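Teaching a two-armed bench robot to hold a bottle beside a cup

Posted 12/2/19 in Builds, Stistgate Shared Workshop

Part four of the Ventura build. If you haven't got two arms bolted to a table and moving when told to, go back to part two. If they move when not told to, go back to part one and look at your earth wiring.

By now you should have both arms homed, both grippers opening and closing from the keyboard, and a growing suspicion that you could have bought a kettle. In this part we get the right arm to take hold of an upright bottle and keep hold of it, with a cup waiting nearby. Pouring comes in part five. I know. I wanted to go straight to pouring as well, and I have the stained trousers.

What you need

The two arms from parts one to three, with parallel grippers fitted
A Stamell driver board for each arm, on firmware 97 or later
The Teltix control software
A metal-necked insulated bottle, lid off, empty
A cup or small bowl you don't love
A pale table and a plain cloth to hang behind it

Step 1. Hang the cloth

Teltix finds objects by comparing them with what's behind them, and what's behind them in our workshop is a pegboard with every tool ever donated to it. For a fortnight the right arm was deeply interested in a tenon saw. Hang a white sheet over a rail at the back of the table, high enough that the low shelves disappear. Creases are fine. I ironed ours once, and the detection score went down.

Daylight matters more than you'd think. There's a window up behind our table, and between breakfast and lunch in October the light through it moved enough to shift the bottle's outline by the width of a finger. Set the blind where you want it and leave it there. Then put a note on the cord, or someone kind will open it for you.

Step 2. Put things where the arms can reach them

The bottle goes on the right, a comfortable forearm's length from the right gripper's rest position. The cup goes nearer the front edge, between the two arms. Leave the left arm parked with its jaws facing inwards and keep it out of this step altogether. It will get its turn.
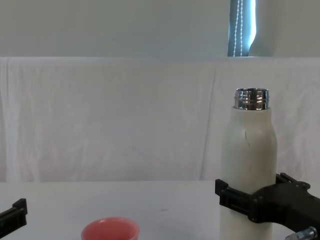

Once you're happy with the layout, mark the positions under the table edge with pencil. I used tape on the table top at first, and Teltix decided the tape was a second, very flat bottle.

Now save the layout as a new workspace. Give it a proper name. I have workspaces called "test", "test2" and "test2 REAL", and I couldn't tell you which of them drives the gripper into the table, only that one does.

Step 3. Set the opening width

Open the gripper panel and set the jaws wide. The scale runs from 0 (shut) to 2,000 (as wide as the linkages go), and the units are whatever Stamell felt like that morning. I use 988 for a mug and the full 2,000 for a bottle. You want daylight on both sides of the body as the fingers come in, so that a small error in the approach gives you a near miss and not a game of skittles.

Drive the arm in slowly by hand control first. Keep the wrist level. If one finger arrives noticeably before the other, the wrist is rolled, and closing the jaws will shove the bottle sideways until it gives up and lies down. Correct the roll at the wrist joint and leave the shoulder alone. Everybody reaches for the shoulder first, me included, and then spends an evening putting it back.
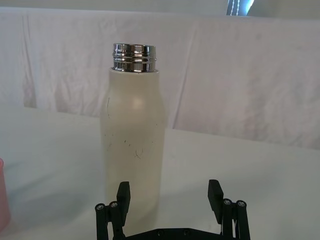

Check the screws on the finger linkages before you go any further. Ours had worked loose after a few sessions, and the slop at the fingertips was enough to make the grip wander. A hex key and a small dab of threadlock sorted it. A large dab of threadlock sorted it permanently, which I regretted the next time I changed a finger.

Step 4. Close, gently

Grip low on the body, well under the shoulder. The shoulder slopes, and a pair of flat fingers closing on a slope will slide up it and squirt the bottle out like a bar of soap.

Set the closing force to 166 and press Close. The fingers should meet the sides, slow down and stop. If the motor keeps whining after they stop, press Release and drop the force a little. A painted steel bottle will forgive you for a while, but it does keep a record in scratches.

Now run the hold test. Leave the gripper closed, go and make a tea, and come back. If the bottle is upright and the driver board is cool enough to touch, save the pose. If the board is hot, your force is too high. If the bottle is on the floor, you've skipped the bit about the linkage screws.
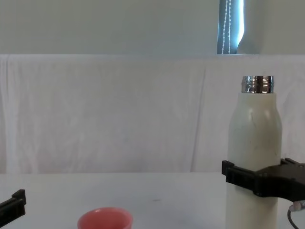

Right gripper closed on the bottle, left arm parked.

Step 5. Record the pose and repeat it

Press Record, then Release, back the arm away to rest and press Replay. Keep a hand on the stop button for the first few goes. The arm should return along the same path and close on the same part of the bottle.

When it misses, it's nearly always one of these:

It stops short. The arm wasn't homed after power-up.
It arrives high. You recorded with the elbow resting on something. Check for mugs.
It knocks the bottle on the way in. Add a waypoint further back and bring the gripper in straight from the side.
It does nothing at all. The stop button is still pressed. I won't say how long this one took me.

Also check your cables at full reach. Ours was short enough to pull a plug half out whenever the arm stretched, and a half-out plug behaves like a software fault until you've reinstalled everything. Leave some slack and clip it well back from the fingers.

Do the replay until you're bored, then move the bottle slightly and do it again using Find Object in place of the saved position. Part five starts from this saved workspace, so don't tidy the table.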